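List: Patedari pattern and making list
Subject: Re: [patedari] Separating zip on striped child's jacket, lined
In reply to: message 241

On Friday a list member wrote:

> I have cut the Nerkell hooded jacket in a striped print with a plain
> lining. Two questions before I sew the front. Does the zip tape go in
> before or after the lining is bagged out? And would you match the
> thread to the zip or to the fabric? The stripes change colour every
> few centimetres, so nothing matches for long.
>
> I also have trouble with the stop at the bottom. The pin side goes in
> but the slider will not travel.

Taking the questions in order.

1. Order of work

Tape first, lining second. Baste each half of the zip to the outer front, right sides together, teeth facing away from the raw edge. Then lay the lining on top and sew through all the layers with a zip foot. If the lining is bagged out first you have to fold both edges in by hand and topstitch blind, and on a child's size there is very little room for the foot near the neck.

Leave 5 mm between the fold of the outer fabric and the teeth. With less than that, the lining creeps into the slider. The Nerkell instruction sheet gives no figure.

2. Colour

With a multicoloured stripe I would not try to match the zip. Pick one colour already in the print and keep to it. The jacket below has an orange zip against a print that includes green, yellow, orange, red and blue, with a pale lining inside the front. 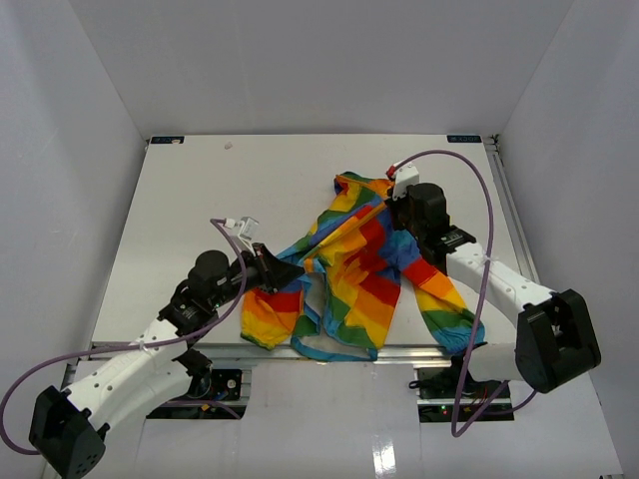
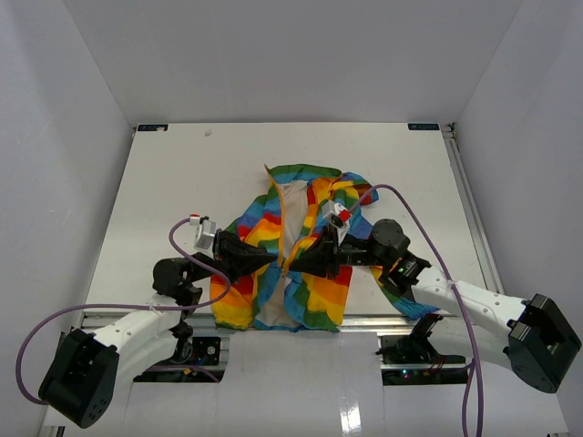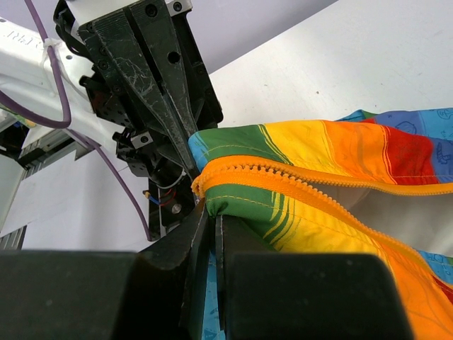

3. Thread

The third picture shows yellow-green stitching along the seams, and I would do the same: one light thread throughout. Changing the top thread at every band leaves a row of ends to bury and gives you a weak point at each one. A 1000 m reel of ordinary polyester from Vendance will do several jackets. Use the same thread in the bobbin unless the lining is very pale and the stitches come through to it.

4. Slider that will not travel

Check these before unpicking anything.

- The pin must go through the slider and right down into the box. If it stops short, the first teeth sit out of step and the slider jams.
- Both halves of the tape must start level at the hem. A difference of one tooth is enough.
- The hem allowance must not be caught under the box. Trim it back at an angle.
- Hold the two front edges together at the bottom and keep the cloth flat while you pull up. If the lining is loose at that point, hold it back with a finger.

If all four are right and it still sticks, replace the zip. I have had two from Dursun with a slightly closed slider, and easing it open with pliers did not last.

5. Stripes at the front edge

Cut the second front from the first, face down on the cloth, with the notches placed on the same colour. Fold lines drift when the print is not square to the grain, so check at the neck and at the hem before cutting.

I can post the amended front piece to the files area if anyone wants it. It adds the allowance for the tape and changes nothing else.

--
Patedari list. Messages over 1000 lines are held for approval.
To leave, send a blank message with "unsubscribe" in the subject.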